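Review: Indstead work table, light wood top

I bought two of these for our shared workroom in February, to replace a pair of folding tables that had started to sag. Ours has had daily use since then. The room has a bare concrete ceiling and perforated acoustic panels on the wall, so it already looks fairly plain, and I wanted a top that would lighten it up a bit.

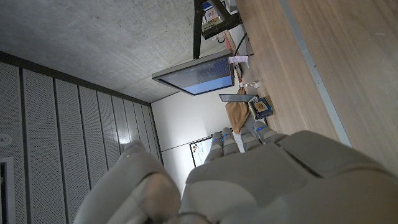
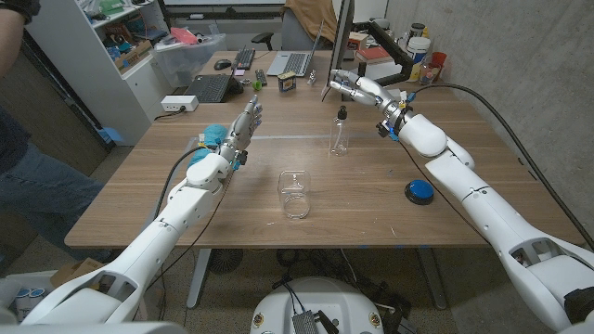
Price and delivery

The table was $699, plus $58 for delivery to the door. The Rindero I was also looking at cost less, but it only came in black. The Indstead arrived on a Friday in one flat box. Assembly took two of us 70 minutes, mostly because the leg bolts are packed in with the crossbar bolts and they are nearly the same length. Sort them first.

The top

The surface is smooth with a low sheen. It scratches more easily than I expected at this price. There are light scratches across it now, and a few faint blue marks that I have not got out. I have tried warm water and a cloth, then a general spray cleaner. I haven't tried anything stronger in case it lifts the finish. The colour has stayed even so far.

Room for gear

It is deep enough that a monitor, an open laptop and the keyboards can live along the back and still leave working space in front. We keep a jar and a spray bottle out on it as well. My colleague Lerato Mthembu would have liked it deeper again, but then it would not have gone through our door.

Cables

This is the weak point. There is no grommet, no tray and nothing underneath to clip a cord to. Our power strip sits on the left rim of the table and takes up space I would like back. Bozkurt sells a clamp-on tray that is meant to fit most tops, and I may order one.

Stability

Good. The maker rates it to 300 lb. and I have not come close to testing that. It does not rock when someone leans on a corner. I retightened the bolts once, after the first month, and they have held.

Would I buy it again?

Yes, for a workroom. For a home office where the finish matters more, I would look at something with a harder top. The Ciltirero in our front office is older and has fewer marks on it.

Four out of five.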